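## Part 2: Opening up the Flulta and tidying the cables

This is the part we love. The lid is off, you can finally see what your computer is made of, and an hour of patient work will leave it so much easier to live with. The steps were written by A-yeong Joo and tested by Si-eun Ham on a bench full of older desktops at our Drastham workshop, so they suit a well-used machine as well as a fresh one.

**You will need**

- a cross-head screwdriver
- 10 small zip ties (white ones show up nicely against dark cables)
- side cutters or sturdy nail scissors
- a soft, dry paintbrush
- a phone or notebook for recording where things plug in

> **Caution:** Switch off at the wall and pull out the mains lead before you go any further. Hold the power button in for a few seconds afterwards. Never open the power supply itself, even with the lead out.

### Getting your bearings

1. Lay the case on its side on a firm table, with the open side facing up.
2. Touch a bare metal part of the chassis. Do this again each time you come back to the job.
3. Find the main board. Don't unplug anything yet – just have a good look!
4. Follow each bundle of wires with your eye from one end to the other. Take a picture of every connector you think you might move.

Older cases can look like a bowl of noodles at first, and that's fine. Give it five minutes and the routes start to make sense. Look for the thick bundles first, then the thinner groups that branch off towards the board. 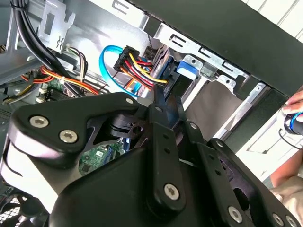 *Fig. 4. Black cables beside the metal bracket, with the orange, red and yellow power wires held by a white zip tie.*

Once you can tell your bundles apart, the fun begins.

### Sorting the bundles

5. Start with the power wires. If they already have a tie and it's holding well, leave it alone.
6. Gather any strays and lay them alongside the main bundle. Keep wires that go to the same area together.
7. Ease thick cables towards the side of the case, leaving a gentle curve. A sharp bend puts strain on the plug.
8. Fit a new tie loosely, check that every plug still sits flat, then draw it up until it's snug. You should still be able to slide a fingernail underneath.
9. Trim the tail of the tie close to the head and take the offcut out of the case straight away.

> **Note:** Metal drive brackets can have sharp edges and little bent tabs. Route cables around them, and mind your knuckles. (Hyun-seo Min keeps plasters in her toolbox for exactly this job.)

> **Caution:** Pull on the plug, never on the wires. Many connectors have a small catch that has to be pressed first. If one won't move, stop and look for the catch again.

### Dusting and checking

10. Brush the board lightly, working from the top down. Leave printed labels where they are – you may want the part number one day.
11. Compare each connector with your pictures.
12. Make sure no cable touches a fan blade. Turn each fan once by hand to be certain.

If you find a loose lead that doesn't appear in any of your pictures, go to the connector table on the Trunevero sheet, item 646, before closing the case. Don't be tempted to plug it into the nearest gap that fits.

When everything matches, carry on to Part 3, Refitting the side panel.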